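The rule sheet for shelf work

I've been writing task rules for shelf work since December, and people at work keep asking me for the short version. I keep sending them the long version, so I'm putting something in between here where I can link to it.

Some background. At Esaseo we collect demonstrations of store tasks: restocking, facing, straightening, pulling damaged goods. The recordings go to the group at Wondholm that trains the policies. My part is the sheet of paper that says how a task should be done and when a recording has to be thrown out. The first sheet was one page. Taha Belkadi wrote it in an afternoon and it said, more or less, "arrange the products neatly." We got 92 recordings under that sheet before anyone compared them. Some people lined up the front edges. Some turned every label forward and left the gaps alone. One person sorted by size, which was nice to look at and no use to us.

So the first rule now is that the finished state gets written down before anyone touches a shelf. For bottles it reads: base flat on the board, label facing the aisle, front edge in line with its neighbors. If a task only asks for one of those three, the sheet says which one, and the others are left as they were.

The second rule is one item at a time. It slows things down and I had complaints about it. Nawal Helmy stocked shelves for years before she came to us, and she can move a bottle with each hand without looking. That's a real skill, but a reviewer then has to split two overlapping actions, and they don't always agree on where one stops. Two hands on one item is fine, and for anything tall or heavy I prefer it.

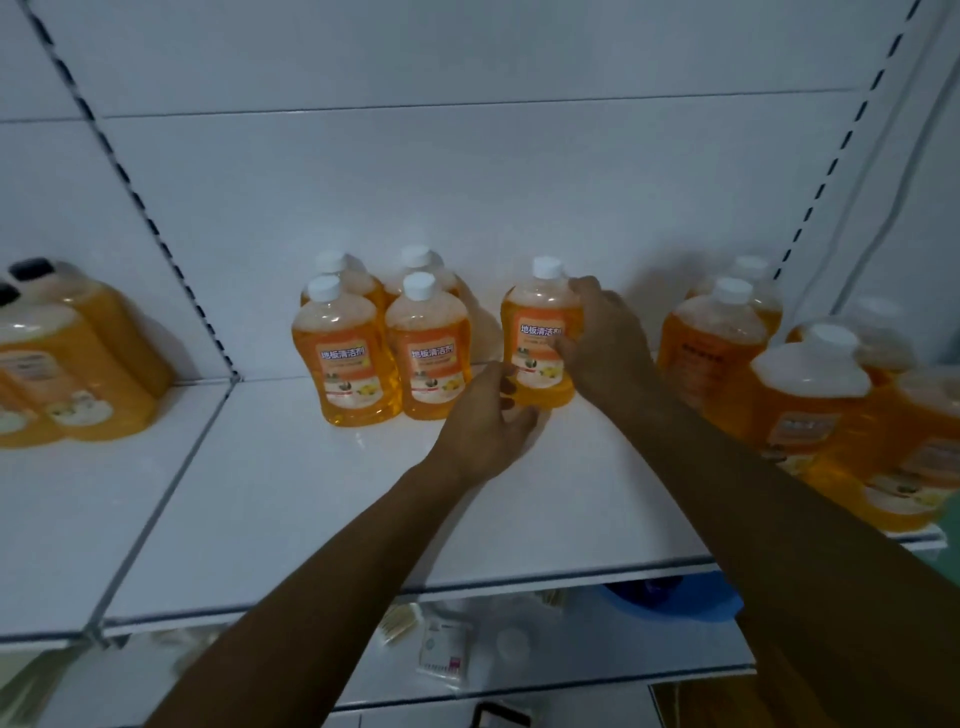
Floor cleaner, both hands on the one bottle.

Where the hands go took the longest to settle. The wording we use is "one hand low, one hand high, neither on the cap." A cap that isn't fully closed can turn under the fingers, and liquid cleaner is a bad thing to find that out with. The low hand carries the weight and the high hand steers. If the bottle only needs a small turn, it stays on the board and is turned in place. Lifting it is a different action and has its own line on the sheet.

Then there is the matter of what you leave alone. Neighbors stay where they are unless they block the item. If you bump one, you fix it and keep going, and you mark the recording as "contact, corrected." People used to stop and start over after a bump. Idalina Godinho talked me out of requiring that. Her point was that a machine in a store will bump things too, and it needs to have seen somebody put them back. She was right and I changed it the same day.

Large jugs get a separate paragraph. They don't behave like the smaller bottles even when the product inside is the same. If a jug sits past the front lip of the shelf, pushing it back is its own task and gets its own recording. We don't mix that in with label facing.

Stop rules are short. Stop if anything leaks. Stop if someone who isn't part of the session reaches for the same shelf. Stop if you can't see your own hands. A stopped recording is kept and labeled, and it never gets trimmed to look complete. Essam Berrada runs the checks and he will find it if you trim it.

We've had 6 versions of the sheet now. The current one is 2 pages, 575 words, and I'd like to keep it under that. Each time we add a line I try to take one out — the last to go was a paragraph on which hand should be used first, which turned out to matter to me and to no one else.

Still open: price tags. Mostafa El Idrissi wants a rule that the label has to line up with the tag below it. I don't mind the idea, but a lot of shelves we work on have tags that are missing or out of date, and I don't want people guessing. For now the sheet says to ignore tags. If your group handles this some other way, leave a comment, I'd like to read how you worded it.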